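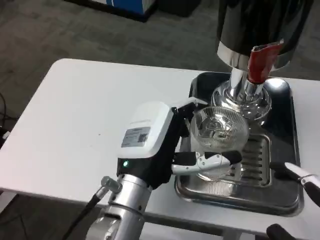
Coffee machine with a red handle, drip tray underneath.

Give Up the Coffee and Get Rich? Speaker notes, Erwood library talk, Mon 3 January
Print | E-mail this page

Start cold, no welcome. Ask for hands: who was told in December to give up bought coffee? Leave the hands up a while. Then ask who was told to ring their lender and ask for a better rate. Expect fewer.

I've got no quarrel with saving money. My quarrel is with a sum. You've all seen it. Take the price of a cup, multiply by the days in a year, then multiply by the years until you retire, add growth at a rate somebody picked because it looked good on a chart, and out comes a house deposit. Go slowly through the parts of this, people switch off when they hear "growth".

First problem. The sum assumes you buy a coffee every day. The version in the Kisport handout uses 364 days, presumably so you can have one at Christmas. Hold up the handout. Very few people in this room buy one on a Sunday and on sick days and while camping. If the advice has to invent a customer to make the total big, I'd like to know what else is made up.

Second problem. The money has to go somewhere. Not buying a thing is only the first half. If the seven dollars stays in the everyday account it gets spent on petrol or school shoes, and there is nothing wrong with that, but it isn't compounding. Ask whether anyone has ever set up a transfer for the exact price of a drink they didn't have. Wait. (In Zamora one hand went up and he was joking.)

Third problem, spend longer here. Replacement costs. The usual advice is to "make it at home", as though home were free. Beans cost money. Milk costs money. If you buy a machine, the machine costs money, and so does descaler, and so does the repair when the warranty is over. I'm not saying home is dearer. It's often a good deal cheaper. I'm saying the sum never takes it off, and a sum that leaves out one whole side is an advertisement.

Don't get dragged into which machine to buy. Someone will ask. Say you don't know, and move on.

Next slide. Rent, mortgage, insurance, power, car. These are the big ones and they're dull, so they don't get the magazine columns. A small change to a home loan rate can beat a year of thermos flasks, and you do it once. With the coffee you have to be strong every single morning. I am suspicious of any plan that needs me to be strong in the morning.

PAUSE FOR WATER
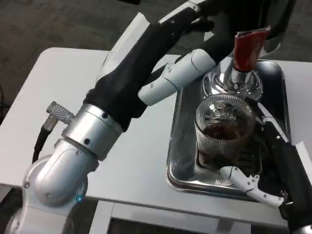
Someone at the Erwood planning meeting objected that I was being too hard on it, that small cuts gave her a feeling of control when the big bills wouldn't budge, and that the feeling got her to open the envelopes she'd been avoiding. Read that out fairly. She has a point and I haven't got a full answer. If a small cut gets you to look at the rest, good. My worry is the people for whom it's the end of the job and not the start. They've given up the coffee, they feel they've done their bit, and the insurance rolls over at the new price.

Then the bit on blame. Keep it short, it can turn into a rant. The coffee sum says that if you haven't got a deposit, you drank it. That's very handy for anyone who would sooner not talk about wages or rents. I can't prove that's why it keeps coming back. I notice that it does.

The Stuvalska budget planner. I'll be asked, as it was in the newsletter. What I can say: the categories are sensible, the printing is too small, and the front page still has a cup with a red line through it. I'd use it from page 2.

What to do instead, if they press me. Pick two bills. Ring up about both. Write down what you were told and when. Drink what you like while you're on hold.

Questions. If there's silence, ask what people pay for streaming and wait for the groans. If somebody says their uncle really did save a deposit this way, be polite, and ask whether he was also living with his parents.

Chairs need to be back against the wall before the choir comes in.

Shares 7 | Comments 2
Contact us | Copyright Erwood Money Talks | Back to top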